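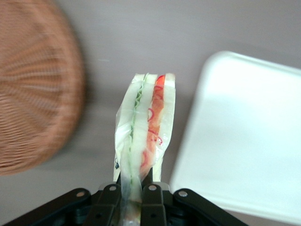
Wrist view during a pick: wrapped sandwich held at the base, basket to the left, tray to the right.

Cliltero Grasp Planner
Grasp planning software for wrapped and soft goods

Cliltero plans and supervises grasps on items that have no fixed outline. Film-wrapped sandwiches, bagged salad, bread rolls and pouches change shape when they are touched, and crinkled film throws bright highlights that upset many depth cameras. Cliltero works from the colour image of a wrist camera and needs no depth sensor.

The software is made by Wilareo and runs on the cell computer next to the robot controller.

What it does

Finds the item and its wrap separately, so that loose film at the side of a pack is left out of the width measurement.
Proposes up to 14 grasps per view and ranks them by clearance from nearby containers.
Sets the closing force from the item class. Bread has its own class with a low upper limit.
Watches the wrist image after closing and reports slip to the controller.
Keeps working on motion-blurred images during the approach, at reduced confidence.

Item library

The standard library holds 753 item models, of which 193 are wrapped bakery and sandwich items. It was trained on 3,056 recorded picks. New items can be added on site with the Devadiga labelling tool, supplied with every licence. Labelled images stay on your own computer unless you choose to share them.

Containers and surfaces

Baskets, trays and open tabletops are supported as pick or place areas. Glossy white trays should be taught once under the lighting used in production. Round containers are entered by rim diameter and height. Deep bins with overhanging lips are not supported in this version.

Requirements

Two-finger or linked parallel gripper with position feedback
Colour camera fixed at the wrist, with the fingertips in view
Cell computer with Linux and a supported graphics card
Network connection to the robot controller

Licensing

One licence covers one arm. The Illunberg simulator is sold separately and reads the same project files, so a cell can be laid out before the hardware arrives. Updates are included for the first year.

Page updated 2021-02-06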